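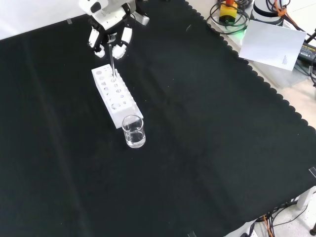 Home Projects Open Day Jobs Contact

20 Oct 2020
By the Irosix lab office

Participants wanted for a robot open day at Noswood

Irosix is looking for six people to take part in the next open day at our Noswood lab. You will spend two hours with the Horach bench setup, which handles glassware such as thin tubes, racks and small beakers, and you will tell us what was clear and what was not. Pay is 552 dollars per person for the full program, which covers the open day and two follow-up calls.

We want people who have never worked with robots. Lab experience is fine but not required. You should be 18 or over, able to stand for part of the session, and comfortable asking questions in front of other visitors.

What you will do

Watch a demonstration of tube handling at the bench. Use the Gil control screen to start and stop a run, with one of our staff next to you. Learn where the emergency stop is and press it once before the first run. Fill in a short form afterward – plain words are fine, and spelling does not matter.

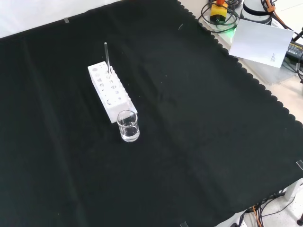
A participant from the July session wrote that the talk at the start went on too long and that she would have liked more time at the controls. She also asked for the safety part to come first, before the history of the project. Both changes have been made. The talk is now short, and the safety part opens the day.

Wear closed shoes and tie back long hair. Bags and coats stay in the front room. Please do not touch the cables or the glassware unless you are asked to. Parking is free behind the building, and the lab is on the ground floor.

To apply, send a few lines about yourself through the contact page and put "Noswood open day" in the subject line. Tell us if you need a chair at the bench or a printed copy of the screen text. We answer every application – if your group is full we will offer you a place in the next one.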